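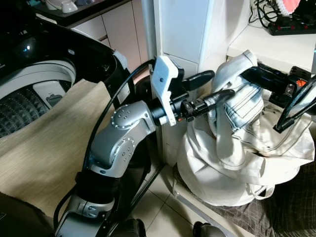 Jeans held up near the washing machine.

11 March 2018

Washing. Siobhán Brophy told me on the phone last night that if I stopped doing everything at forty with a full scoop of powder, and did jeans inside out on cold, they would last me ten years. She has a book. She always has a book. This one is by somebody who runs a laundry firm called Pirihi and who would, I notice, also like to sell you a bottle of Pirihi denim wash for 23 euro. I asked whether the cold wash worked with ordinary powder and she went a bit vague.

Still, I have one pair of light jeans that I like and they are going white along the creases, so I said I would give it a go. I am writing it down mainly so I can show her when it makes no difference.

The top loader I do trust, more or less. Malachy Ó Riain thinks they are rubbish and says they chew clothes and drink water, but he has said that about every machine that wasn't his own. I like being able to stand over it and drop things in. I also like that you can lift the lid when you find the sock you missed, though that is the sort of thing I would never say to Malachy. He paid a fortune for his and it walks across the kitchen.

The book says to sort the night before. I can't see what the clothes get out of that. It says to turn out every pocket, fair enough, I once washed a bus ticket and a tissue with a black jumper and was picking at it until August. It says to do up the zip and then turn the jeans inside out, and it gives this nearly a whole page. Then there is a table of how many wears you should get before washing. Nine for jeans, according to Pirihi. Nine! I don't know who these people are or where they sit down. Jarlath Cullinane would get about a morning.

What annoys me is the certainty. Page 146 has a graph with a line going down for warm water and a line staying nearly flat for cold, and no word on how many pairs of jeans they tried or what they washed them in. You could draw that graph at the table with a ruler. I told Siobhán this and she said I was the only person she knew who would argue with a book about trousers.

The other thing is whites. She swears light denim can go in with whites after the first few washes. The book says never. So the book and the woman who lent me the book do not agree, and both are quite sure of themselves. I am going with never, as I have ruined enough pillowcases in my life without help – the pink ones Bláthnaid Carroll still gets put on her bed when she stays are proof of that. She thinks I bought them.

Cold wash, half a scoop, slow spin, dry on the line in the shade. That is the plan as written. We haven't had shade or sun this week, only drizzle, so it will be the back of a chair, and I dare say there is a page against chairs as well.

Must ring Ailbhe about the drying rack she offered. She says it holds a full load. I will believe that when I see it.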